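Vavov: as receitas de aniversário cá de casa

LEIAME

Olá! Se chegaste até aqui, deves gostar de bolos ou então és da família (beijinhos, tia). O Vavov é a pasta onde guardo as receitas das festas, passadas a limpo do caderno da minha mãe, que começou a escrevê-lo em 1977 e nunca usou uma balança na vida. Por isso há muita "chávena das azuis" e muito "forno esperto", que eu fui traduzindo como pude.

O que há cá dentro

receitas.csv: uma linha por receita, com nome, ingredientes, tempo de forno e quem a pediu
menus.csv: o que se comeu em cada festa, prato e sobremesa
notas.txt: os meus desabafos, incluindo o pudim que foi para o lixo em October, perdão, em outubro (tinha o teclado em inglês!)
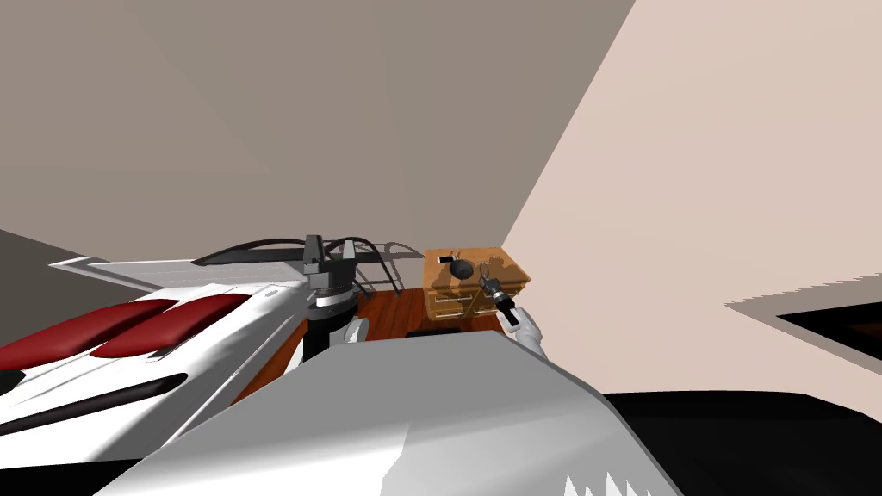
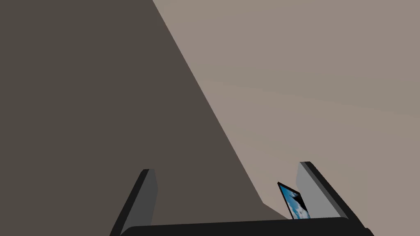

Duas imagens de uma sala simulada em computador.

Como usar

Abre os ficheiros em qualquer folha de cálculo, separador ponto e vírgula, UTF-8. Se os acentos aparecerem trocados, importa outra vez e escolhe a codificação à mão. As quantidades dão para cerca de 3 pessoas com fome, mas nós repetimos sempre, portanto faz a dobrar.

Coisas por resolver

O bolo de cenoura aparece em 2 versões e ainda não decidi qual fica. A Chathurika Herath mandou-me o caril de grão que faz para os anos do filho, delicioso, só que falta o tempo de cozedura do arroz. E a coluna "quem pediu" está cheia de buracos, sobretudo nas festas mais antigas.

Licença

Copia, cozinha, muda o que quiseres. Se fizeres a tarte de limão, manda-me uma fotografia!

Última atualização: 13/12/2018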